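Workus Forum > Standards and Good Practice > Hand-held grippers: draft rule on finger pad inspection

Skomlow_Standards
Posted Dec 9, 2020
Members are invited to comment on the draft wording below before it goes into the Nullero working guide. It applies to hand-held grippers used for recording manipulation tasks.

4.1 Finger pads shall be inspected at the start of each shift and after every 1,000 grasps, whichever comes first.
4.2 A pad showing wear to its grip surface shall be replaced. Pads shall be replaced in pairs.
4.3 The operator shall record the inspection in the session log before work begins.

Comments on 4.2 are particularly welcome, as the June draft allowed single replacement.

benchside_53
I support 4.1 and 4.3 as written. I cannot support 4.2 in its present form. Pads do not always wear evenly, and a cut on one side says very little about the other. Our site would be throwing away sound parts.

Østergaard_Lab
We take the opposite view on pairs. A new pad set against a worn one changes how the object sits between the fingers, and the recordings from that session no longer match those made before it. The cost of a second pad is small when compared with a day of unusable data.

benchside_53
That may hold where the worn pad is well used. It does not hold where the pair was fitted the day before and one of them has been nicked by a tin lid. The rule as drafted makes no distinction.

Skomlow_Standards
The point is noted. Would the following meet the objection? "Pads shall be replaced in pairs, except where the remaining pad has been in service for fewer than 7 days and shows no wear." The date of fitting would then have to be logged for each pad.

benchside_53
It would, provided that "wear" is defined. At present two inspectors could look at the same pad and reach different answers.

quiet_hours
May I raise a separate matter? The draft says nothing on where sessions may take place. Shared buildings are in ordinary use during the day, and people pass through with no idea that recording is going on. I would expect a notice at each entrance as a minimum.

Østergaard_Lab
Agreed on notices, although this belongs in section 2 with the other site rules. Section 4 should stay with the equipment.

To return to the definition, our own practice is to judge by the raised pattern on the gripping face.

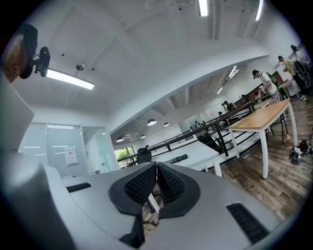 If any part of the pattern has been worn flat, or if the rim has lifted or split, the pad fails. Inspection is done by eye under normal room lighting, with the tool switched off. Dirt in the pattern is not a failure — the pad is wiped and looked at again.

benchside_53
I could accept that wording. I would add that the gap between the fingers should be checked at the same time, with the tool fully closed.

quiet_hours
I will open a new thread on notices, but I should not like to see section 4 approved on its own and the site rules left until next year.

Skomlow_Standards
Both sections will go forward together. A revised 4.2, with the definition of wear and the closing check, will be posted in this thread. The 1,000 grasp figure remains open for comment.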